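Home arm on a table, slips with smooth objects
14 replies · 3 shares

luzius_s
Hello all. I build a small arm at home, with a gripper of two fingers, and I want it to put things from bowls into a cup. Fruit goes well. With ice cubes I have trouble. The fingers close, the cube jumps out, and I can start again. I close with 50 percent force. Should I go higher? My control runs 200 steps in a second, so I think speed of the loop is not the problem.

dmercado
More force makes it worse on ice. The cube shoots out like soap. Put something soft on the fingers first, then go down with the force.
2 likes

fengyi.lai
I don't agree with Dwayne. I tried soft pads in our shared workshop in Bridstead and they became slippery after a few minutes. What helped me was the angle. If the fingers come straight from above, both faces touch flat. When I came in tilted, it failed nearly every time.

dmercado
Which pads did you have? Foam drinks the water. Silicone does not.

fengyi.lai
It was foam, yes. Then maybe you are right about the pads. I still say angle first.

luzius_s
Thank you both. I tried silicone this afternoon, 2 mm thick, and I came from above. It is better, but when the bowl is very full the fingers push the neighbor cubes away and hold nothing. Dolores wrote me that I should use plastic cubes for practice. I am not sure, because the weight is different.

dolores_b
I wrote it and I stay with it! Plastic cubes don't melt, so you can repeat the same test all evening. Learn the motion with them, and change to real ice when the motion is good.
5 likes

luzius_s
OK, I will do it so. My table at the moment:

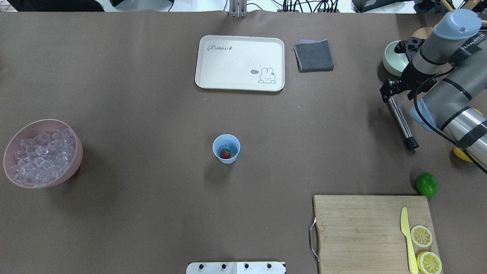
delphine.st
Do you need to calibrate the arm again after you put pads on the fingers?

dmercado
Only the gripper. Close it fully with the pads on and save this position as the new zero. The joints of the arm can stay as they are.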